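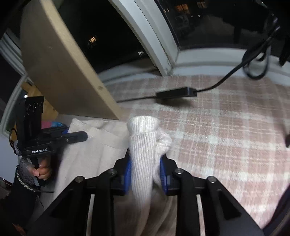

A continuity sheet is a table that records what the reader has been told about each person, place and object in a story, and where. It is built from the finished draft, line by line, and it holds only what is on the page. Notes on what you meant to write go elsewhere. The level of detail should be that of plain physical fact: a white knit sleeve, ribbed along its length, with a ribbed cuff folded at the end, is one entry with three details, and any of the three can be contradicted forty pages later by a careless sentence.

The examples come from my own draft, a fantasy novel set in the harbour town of Zorcombe. The sheet for it has 419 rows. A short story will need far fewer.

What you need

A complete draft with numbered pages or numbered scenes. Scene numbers are better, as page numbers move when you edit.
A spreadsheet, or a ruled notebook if you work on paper.
A fixed copy of the draft that you will not edit while the sheet is being made.

Setting up the columns

Use six columns: Item, Type, Detail, Scene, Source, Status.

Item is the name of the thing as the narrator gives it. If a character has more than one name, choose one and use it throughout. In my draft the ferryman is called Bukhari by the crew and "the old man" by the children, and every row for him is filed under Bukhari.

Type is one of four words: person, place, object, rule. A rule is anything that governs how the story's world works, such as how long a spell lasts or when the gates of Trirnar are shut.

Detail is a single fact. Do not put two facts in one cell. "Tall, left-handed" becomes two rows.

Scene is the scene number where the fact first appears. Later mentions are added only if they change or add to it.

Source is N for the narrator or the initial of the character who says it. Characters may be wrong or may lie, so a fact from speech is not binding in the way a narrated fact is.

Status is left blank on the first pass.

First pass: collecting

1. Read the fixed copy from the first scene. Do not correct anything.
2. At each noun that will appear again, or that might, add a row.
3. Record clothing, injuries and anything carried in the hands. Most errors in my own drafts are of this kind.
4. Record the time of day at the head of each scene, even if the text gives it only by the light.
5. Mark every entrance and exit. A character who comes into a room and is not seen to leave is still in the room.

Keep sessions to 30 minutes or so. After that the eye starts to read for story and stops picking up detail. My longest scene, the feast at Trirnar, runs to 1,612 words and took two sessions. 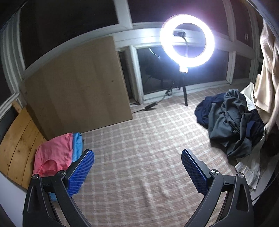

Light checked carpet, with windows at the far side.

Places need more rows than people do, as a rule, and are more often neglected. For each room, record the floor covering, the doors, the windows and what they look out on. If a character looks out of a window in scene 12 and sees the quay, the window in scene 40 must also face the quay, unless the building has two sides to it and you have said so.

Second pass: sorting

Sort by Item, then by Scene. All facts for one thing now stand together in story order. Read down each group and fill in Status with one of these:

OK - no conflict.
C - conflicts with another row. Give the row number.
U - used once and never again.

In my sheet 126 rows came out as U. Many of these are harmless, but check each one. Manar's whistle was among them: she is given it in scene 3, and she then spends scene 28 locked in a cellar without blowing it.

Third pass: repair

Open the working draft and deal with the C rows first. For each pair decide which fact has more depending on it, keep that one and change the other. Then change the sheet to match. If the sheet and the draft are not altered in the same sitting they will drift apart, and the sheet is then worse than having none.

U rows can be cut, moved later or left. Rules marked U should nearly always be cut.

Tuulikki Manninen
Page last revised in April. Next: timelines for stories told by two narrators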